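Skip to content
Home | Solutions | Refurbishment | Newsroom | Careers | Contact

We use cookies to remember your preferences and to understand how visitors use our site. Accept all | Manage settings

MERSKA OPENS EQUIPMENT PLANNING SERVICE FOR COMPUTER REFURBISHERS

PRUNDVILLE, October – Merska, the supplier of robotic work cells for electronics reuse, is announcing today a planning and budgeting service for the refurbishment shops which consider their first purchase of a robot. The service is called Standarach. It helps the owner of a small or medium workshop to decide what equipment should be bought, in which order, and what should stay on the bench with the technician.
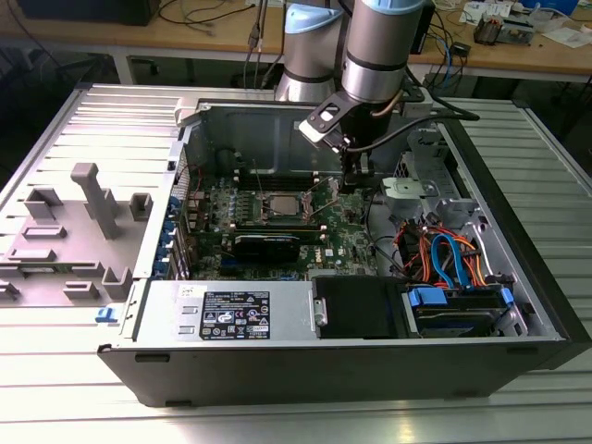
Reading time: 4 min

Standarach was prepared during one year with the first customer, the refurbisher Tsoukalas, which takes used desktop computers and workstations from offices, schools and municipal offices in the region. Tsoukalas handles 600 machines in a normal month. In the months when the schools renew their computers, the number goes up to 2,000, and the company has in past years refused work in these months.

"We came to Merska with a simple question, how much does a robot cost," said Halfdan Hauksdóttir, operations manager at Tsoukalas. "We received a list of questions back. At first I was a little bit annoyed with this. But after we filled in the list I understood that I had been asking for the price of one thing, and my budget needed to have nine or ten things in it."

According to Merska, the arm itself is the line that every buyer remembers. The lines that are forgotten are the gripper and its spare fingers, the worktable, the power and network cabling, the safety assessment, the training hours for staff, and the floor space which is lost to other work. Standarach puts all of them in one worksheet, together with the yearly costs for maintenance. The buyer receives the worksheet before any quotation is made, and is free to take it to another supplier.

The service has two stages. In the first stage a Merska planner spends 2 days in the customer's workshop and records the work as it is done at present: how the machines arrive, who opens them, which parts are taken out for testing or for sale, and where the waiting time is. In the second stage, the customer's own typical machines are placed in a trial cell, and the planned tasks are tried on them one by one.
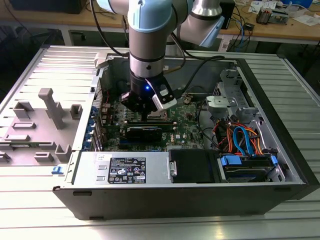
The choice of machines for this second stage is important for the budget, said Ifeanyi Sani, head of customer planning at Merska.

"A desktop computer is not one product for a refurbisher. It is 30 products in one week, and every maker has put the latches, the cables and the drive bays in a different place," said Sani. "If we plan the cell with one clean model only, the price will look very good on paper and the customer will be disappointed by spring. So we ask them to bring us the ordinary machines, and also the ones that the technicians complain about."

Each task then receives one of three marks in the worksheet: buy now, buy later, or keep by hand. For Tsoukalas, work around the processor and the memory modules was chosen for the trial, as these parts bring the highest resale value and they are also easily damaged by a tired hand at the end of a shift. Opening of the case, and routing of cables, were marked to be kept by hand for the coming budget year.

Hauksdóttir said that the mark "keep by hand" was useful also in the discussions with employees. The technicians were invited to comment on the worksheet before it was final, and four of their comments changed it. One of these was a request to place the cell beside the existing test benches, where the technicians can reach it easily, and not in a separate room as had been drawn in the first floor plan.

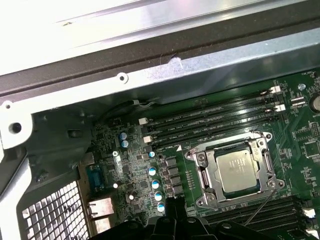 Another change concerned the budget for cleaning. Used computers come to the shop with dust inside, and the technicians at Tsoukalas already spend part of every morning with compressed air and brushes. The first version of the worksheet had no hours for this. In the final version, cleaning before the cell is a separate line, with its own labour cost and a small amount for a better extraction hood.

Tsoukalas has now approved the first part of its purchase, which covers one cell, staff training and a service agreement. The decision about a second cell is planned after the next school season, when the company will compare the real hours with the hours in the worksheet. Merska has agreed to take part in this comparison without additional fee.

"I would like that more customers buy a little less in the first year," said Sani. "It is maybe a strange thing for a supplier to say, but the ones who start with one cell and know its costs well are the ones who call us again."

Standarach is available from this month to refurbishers, repair centres and reuse organizations. The fee for the first stage is fixed and is deducted from the price if the customer later orders a cell from Merska. Workshops with no automation experience are welcome, and a blank copy of the worksheet can be requested from the Prundville office at no charge.

About Merska
Merska designs and supplies robotic work cells for the reuse and repair of electronics. The company has its head office and trial centre in Prundville.

About Tsoukalas
Tsoukalas refurbishes and resells desktop computers and workstations for offices, schools and households.

Media enquiries: Merska Newsroom, Prundville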